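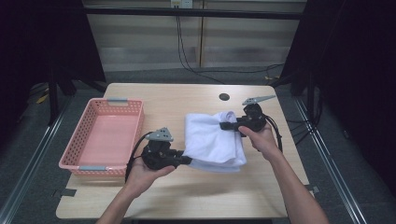 **Ghasemi**

# Recording a towel fold with the Flosix hand-held pair

I've had the Flosix kit on my bench since April and I'm still finding excuses to pick it up! It's two black grippers, one for each hand, wired back to a recording box, and you do the job yourself while the box writes down what your hands did. If you've ever tried to teach cloth folding by driving two arms from across the room, you know how slow that gets. With these you just fold the towel.

What follows is my way of recording a clean set of towel folds, from clearing the table to exporting the session. I'll also say where I think the kit is great and where it made me grumble. I bought mine, by the way, and Flosix hasn't seen this page.

## What you need

- The Flosix pair, with both cables and the recording box
- A laptop with Rernport installed (I'm on build 303, and the menus moved a bit from the one before)
- A table you can stand at without leaning
- A frame around the table. Mine is aluminum profile, and the Trodska corner kits are fine if you're starting from nothing
- A plain towel
- A basket that won't slide
- A little tape for marking the table

A word on the towel. Start with white or some other plain color, medium thickness, no fringe. I began with a big fluffy bath towel and lost an evening to it. The jaws will close on thick cloth, but you get such a fat pinch that the corner springs away when you let go. A hand towel is much kinder to a beginner.

Any basket with handles will do. I like the pink plastic one with the lattice walls, mostly for how well it shows up against a pale table when you're scrubbing through a recording at thumbnail size.

## Set up the table

Clear everything off first. Put the basket on the left with its long side running front to back, leaving the middle and right of the table free for the cloth. It doesn't have to be square to the edge, and a few degrees of angle from session to session is a good thing for the variety of your data.

Put a bit of tape on the table edge wherever you want to find a position again. I use small strips and never write on them. If your table has a grommet hole, keep the towel's starting spot off it. A corner can dip into the hole and then you're fishing for it with the jaws, which is funny once.

Close the blinds if you have a window. You don't need it dark in there, you just want the light to stay the same from the first take to the last.

## Route the cables

Take your time over this part. Each gripper has its own cable, and a cable that tugs will change the way you move long before you notice it.

1. Plug both cables into the recording box before you pick up a gripper.
2. Let the left cable drop away toward your left side, with a loose loop below your hand.
3. Let the right cable fall down past the outside of your right hand.
4. Reach both grippers to the far end of the table, then cross your hands, then bring them back to your chest. Nothing should pull.
5. Hang the spare length on a frame post and leave it there for the whole session.

I roll my sleeves up past the elbow, too. A loose cuff caught in a cable loop spoiled one of my longest sessions, and I only found out when I played it back.

## Get the grip right

Wrap your fingers around the handle as if you were holding a cordless drill, but lighter. The gray fin stays on the upper side. You'll be tempted to roll your wrist all the way over when you reach for a far corner, and you should resist that and move your elbow instead. Your recordings will look calmer for it.

Open and close each side slowly ten or so times before you start. Rernport has a live bar for each gripper — watch that the bar reaches both ends. If one stops short, run "Set range" from the device menu. It's quick.

Then practice on the towel without recording. Pinch a corner, lift it a hand's width, put it down. Pinch again. What you're after is a small bite of fabric, only as much as the tips of the jaws will hold. Beginners (me very much included) take a huge mouthful of cloth and then can't lay it flat.

## Record a fold

Start from a crumpled towel. I know a flat one is easier, but the crumpled start is where most of the useful material is, and this kit handles it beautifully.

**Drop it.** Let the towel fall somewhere right of the basket and leave it however it lands. Don't tidy.

**Start the take.** Use the foot switch if you got the version with one. Otherwise tap the space bar with a knuckle and give yourself a moment to settle.

**Find two places to hold.** Take a low corner with the left gripper and go for the upper part of the cloth with the right. They often won't be matching corners on the first try. Fine! Hold what you've got and draw your hands apart until the fabric stretches slightly. The mound starts to open and you'll see where the real corners are hiding.

**Walk along the edge.** Keep the left side closed. Open the right, slide it along to the next bit of edge, close, pull gently. Repeat until you have two true corners.

**Lay it down.** Bring the far edge to the table first and drag it toward you a little. This gets rid of the folded-over layer that loves to stay tucked underneath.

**Fold.** Near edge to far edge, then right side over left. Release both jaws fully before you lift away, or you'll take the top layer with you.

**Basket.** Slide one jaw tip under the folded end, pinch from above with the other, carry it across, and lower it in flat. Try not to drop it from height.

**Stop the take.** Hands back to the front of the table, pause, stop.

A slow fold that never hesitates is worth more than a quick one full of twitches. I keep a take if I fumbled a corner and fixed it smoothly, and I delete it if I stood there thinking.

## Check your takes

Play back the first three before you record any more. In Rernport, open the session, turn on both gripper traces, and look at the places where the jaws close. You want a clear step down, a flat stretch, and a clear step up. If the flat part wobbles, you're squeezing and relaxing without meaning to. Loosen your shoulders and have another go.

Look for gaps in the traces as well. I had a patch of them on the right side and went through every setting I could find before I reseated the connector at the box. Gone in a second.

When the session looks good, name it, add the towel type in the notes field, and export. I add the basket position too, in my own shorthand. Future you will be grateful for the notes field, so please fill it in!

## What I love, and what I'd change

The feel is wonderful. You sense the cloth through the handles, not as you would with bare fingers but far more than I expected, and after a while you stop thinking about the tools. My folds from the second day looked better than anything I managed with the old joystick setup in weeks.

The jaws line up well and have stayed that way. The trigger travel is just right for my hands, though a friend with smaller ones found the reach long.

My complaints: the cables are stiff when new and want to go back to the shape they had in the box. The paper guide stops at "connect the device" and leaves you to work out the rest. And Rernport still asks me to confirm every single delete, which gets old in a long session.

Weight is fair. I take a break after six takes and shake my arms out, and I stop for the day when my left wrist starts to sag. Five sessions a week is my limit.

## Next thing to try

Once towels feel easy, swap in a T-shirt. Sleeves are a whole new headache and I'm having a great time with them. Keep the same table, the same tape, and the same basket spot for the first few, then start moving things around. I'll write up the shirt settings when I've stopped changing them every evening.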